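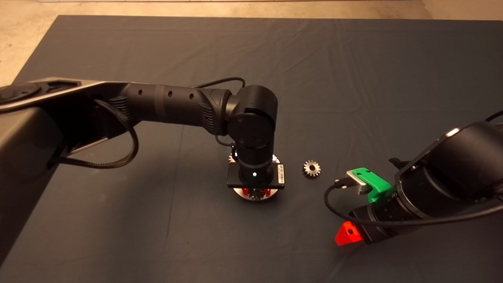

Left arm with gear held over the mat; second gear loose; right arm with green camera bracket.

Trudano Dual-Arm Bench Kit
Pre-Acceptance Safety and Inspection Checklist

Site: Becerra workshop, bay 2
Supplier: Trudano
Buyer: Peltell
Inspector: Jianguo Duan
Period: October
Test task: gear handling and placement on pin plate

Status codes: OK = accepted. OBS = accepted with observation. OPEN = action needed before sign-off. N/T = not tested.

1. Work area

1.1 Operator line marked on floor, 2000 mm from each arm base. OK
Comment: Tape only. Paint before handover.

1.2 Work surface covered, no raised edges inside the reach of either arm. OBS
Comment: Dark gray cloth has creases. A small gear can settle tilted on a crease and be presented to the fingers at an angle. Trudano to quote for a rubber-backed mat or a clamped edge.

1.3 Loose parts inside the work area limited to those called for by the task. OK
Comment: Gears, plate and pins only. Tools stay on the side bench during powered runs.

1.4 Lighting even across the work surface. OK
Comment: Some glint on gear teeth. Part finding was not affected during the runs watched.

2. Arms and joints

2.1 Joint covers and end caps seated. OK

2.2 Base bolts at the torque in the supplier sheet. OK
Comment: Witness marks added in yellow paint pen, under the base flange.

2.3 Joint limits set in software and confirmed by slow jog. OK
Comment: Limits are stored per arm. Swapping controllers between left and right loads the wrong set without a warning. Trudano to add a check at startup. Carried to section 7.

2.4 Arm-to-arm separation held in software. OBS
Comment: The separation zone is measured from the arm bodies. It does not include the green brackets or anything mounted on them. Add the brackets to the collision model and repeat the crossing test at low speed.

2.5 Arms hold position on loss of power. OK
Comment: Small droop at the wrist, inside the supplier limit. No part was in the fingers for this test. Repeat with a gear held.

3. Grippers and fingers

3.1 Finger pads clean, no cracks at the mounting hole. OK
Comment: Red printed fingers. Treat as wear parts and check at the start of each shift.

3.2 Grip force set to the value for this part. OK
Comment: Small metal gears, low setting. Do not raise the force to cure a slip. Clean the finger faces first.

3.3 Status light on gripper housing visible from the operator line. OBS
Comment: The light is small and white. It can be read from the front and is lost when the wrist turns away. The manual lists no other indication on the arm itself. A stack light on the bench would cover this.

3.4 Serial label readable without removing the gripper. OK
Comment: Barcode label on the side of the left mount. Record the serial again after any swap.

3.5 Held part stays in the fingers during emergency stop. OK
Comment: Tested from the lift height used in the task. Not tested from full reach.

4. Cables and brackets

4.1 Arm cables have slack at full wrist rotation. OK

4.2 Cables clear of the work surface. OPEN
Comment: The cable from the green bracket on the right arm drops to the mat and lies there in a loop before running back toward the arm. It can be caught by the left gripper or drag a loose gear. Re-route along the arm with clips. The slack loop on the left arm should be shortened in the same visit.

4.3 Plug connectors have strain relief. OPEN
Comment: The supplier drawing shows no tie point on the bracket. Candov makes a printed clip in this size and will send samples to Becerra.

4.4 Printed brackets free of flex under hand load. OBS
Comment: Acceptable at task speed. Recheck the screws after the first week of use.

5. Task trial, gear to pin plate

5.1 Plate seated flat before start. OK
Comment: White round plate with a center hole, laid directly on the cloth. It has no locating feature underneath. Any contact from a finger will shift it. For production use, fix the plate or re-find it before every placement.

5.2 Pins upright and clean. OK
Comment: Wipe before each series. Light oil only, from the supplied bottle.

5.3 Series completed without operator entry. OBS
Comment: 64 cycles run. The operator entered the work area once, after a controlled stop, to pick up a gear that had left the mat. The stop and restart followed procedure.

5.4 Gear at the plate rim treated as a fault. OPEN
Comment: A gear that rests partly on the rim is off its pin and may tip when the arm comes back. The current program has no check for this and goes on to the next gear. Trudano to add a look after release, with a stop if the pin is not covered. 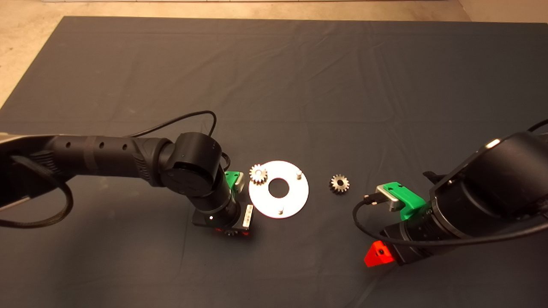 6. Stops and controls

6.1 Emergency stop buttons on both sides of the bench. OK

6.2 One button stops both arms. OK
Comment: Tested from each side, arms moving and arms idle.

6.3 Restart needs a deliberate reset at the panel. OK

6.4 Teach mode speed limited. OK
Comment: The limit holds with the pendant unplugged and plugged back in.

6.5 Lockout point labeled. OPEN
Comment: Switch is correct, label is missing.

7. Service terms and open actions

Service cover offered: 36 months, arms and controllers. Fingers, brackets and cables are excluded. Peltell to ask for cables to be included.

Open, Trudano: 2.3 startup check, 4.2 cable routing, 5.4 release check.
Open, Candov: 4.3 clip samples.
Open, Becerra: 1.1 floor paint, 6.5 lockout label.

Repeat tests after rework: 2.4, 2.5, 3.5 at full reach, 5.3.

Result: not accepted at this visit. Supervised low-speed use permitted with the right bracket cable tied back by hand.

Inspected by: Jianguo Duan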